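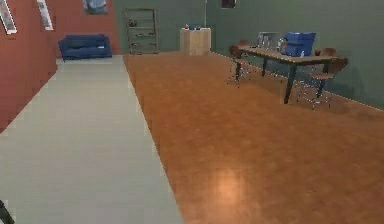
Does an obituary have to list the cause of death?
There is no rule that it must, and plenty of families leave it out. The paper needs a name, a date of death and a contact at the funeral home, and the rest is up to you.

Obituaries and Notices > Writing help

porchlight_aunt
Thank you all for the answer on the cause of death, that settled a long argument at my kitchen table. Now I have the next one. My aunt died in February at 66 and I wrote her obituary myself, and I'm afraid I got carried away, because it came out at 1078 words. It has her years at the cannery in Fosoddale, the choir, the two times she ran for school board (lost both, and laughed about it for the rest of her life), and every niece and nephew by name. The Beddoe paper charges by the line and the quote made me sit down. My cousins say cut it to a paragraph. I don't want to, but I also don't want to spend the flower money on it. What did you all do?

gravelroad
So sorry about your aunt, she sounds like good company. I'd side with your cousins, though. Put a short notice in the paper with the name, age, town, close family and service time, and save the long version for somewhere it doesn't cost you by the line. People at the service will hear the stories anyway.

tansy_and_rue
I'm going to disagree, kindly I hope. When my mother passed we ran the short kind, and years later what I have in the scrapbook is five lines that could be anybody's mother. The older folks in our town still read the printed page and cut things out of it. If you can stretch to it, keep at least the school board part. That's the bit I'd remember, and I never met her!

gravelroad
Fair enough, but five lines in print and the full piece online isn't the same as five lines and nothing. We put my father's on Nuvier and printed copies for the church table, and those got cut out and kept too.

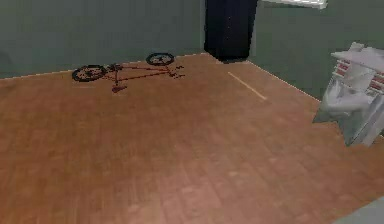

Red bicycle on the wood floor

halfpast_nine
We used Skorkis for my brother's arrangements and they posted the whole text on their own page at no extra charge, so do ask your funeral home before you pay anyone. One thing I'd change if I did it over - I listed all the grandchildren by name and left one out by accident, and I heard about it all summer. "Many loving nieces and nephews" is a fine phrase and it saves you a good many lines besides.

tansy_and_rue
Oh, I don't know, the kids in our family loved finding their names. Have a second person read the list against the Christmas card list, that's how we do it.

porchlight_aunt
You are all so kind. I called this morning and our funeral home will post the long one too, so I've been sitting here with a pencil trimming the paper version. The choir went, which hurt. The school board stays. The names are staying online only, and my cousin is checking them tonight with her reading glasses on. I'll let you know what the new quote is when they send it over.

gravelroad
Please do, and I'd like to read the long one when it's up.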